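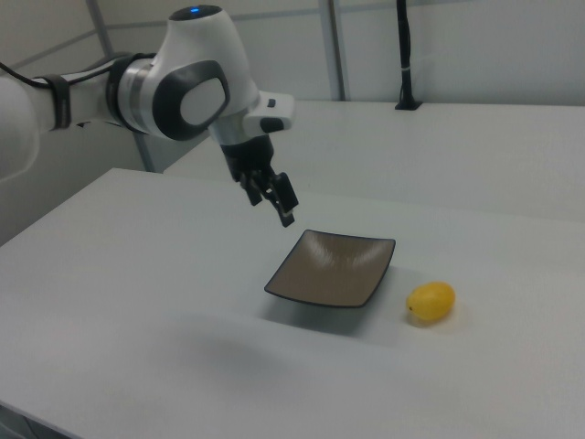 盛り付けの仕事から人が減る、という話ではない。少なくともうちの職場では、まだ。

勤め先は仕出し弁当と法事の膳をつくる工場で、Dumatenという。春にJoneoの腕型ロボットが検品室の隣に入った。皿に果物をひとつ載せる。やらせたいのはそれだけ。それだけのことに半年かかっている。

最初の説明会で配られた紙には「単純作業からの解放」と書いてあった。単純。あの言葉に引っかかった人は多かったと思う。レモンを皿に置く。右手で取って、傷のある側を下にして、隣の料理に汁がつかない向きに置く。一個ずつ形が違うし、柔らかさも違う。やっている本人は考えていない。考えていないから単純に見える。ロボットに教える段になって、はじめて全部を口で言わされた。これがきつい。「なんとなく」では通らない。

教える係に回ったのは二人。どちらもラインで一番手が速い人だ。当然、残ったラインは遅くなる。繁忙期の一日の注文は3965食、そこから速い手を二つ抜いたらどうなるか、現場なら誰でもわかる。わからないのは計画表をつくった側だけ。残業で埋めた。残業代は出たが、腰は戻らない。

書いておきたいのは手当のことだ。教える係に技能手当はつかなかった。時給は同じまま。理由を聞いたら「作業の軽減にあたるため」。立って皿を並べ直して、失敗の種類を記録して、また並べ直す。どこが軽減なのか。自分の十年分の手つきを渡しているのに、渡した分の値段がない。ここを決めずに機械を入れる会社は、あとで必ずもめる。うちはもうもめている。

いいこともある。それは認める。冷えた部屋での作業が交代制になったし、手首を痛めて辞めるつもりだった人が、操作の側に移って続けている。取引先のEdexの工場では232人いる現場に同じような機械を入れて、配置換えの希望を先に全員から聞いたそうだ。順番が逆なのだ、うちは。機械が先で、人の話は後。

それと、速さの基準。機械が来てから、人間の側の目標がこっそり上がった。一時間に100皿以上、という数字がいつのまにか壁に貼ってある。比べるな、と言いたい。機械は休憩室に座らないし、子供の熱で早退もしない。比べられた人間は休憩を削るようになる。もう削りはじめている人がいる。

反対しているわけではない。戻せとも思わない。ただ、10月の面談までに会社に出してもらいたいものがある。教える仕事の手当の額。浮いた時間を誰がどう使うのか。目標の数字を決めるときに現場の人間を入れること。姉妹工場のHongでも来年導入すると聞いたので、向こうの人たちにもこの文を回してもらってかまわない。面談の前に、まず壁の紙をはがしてほしい。明日の朝でもでいい。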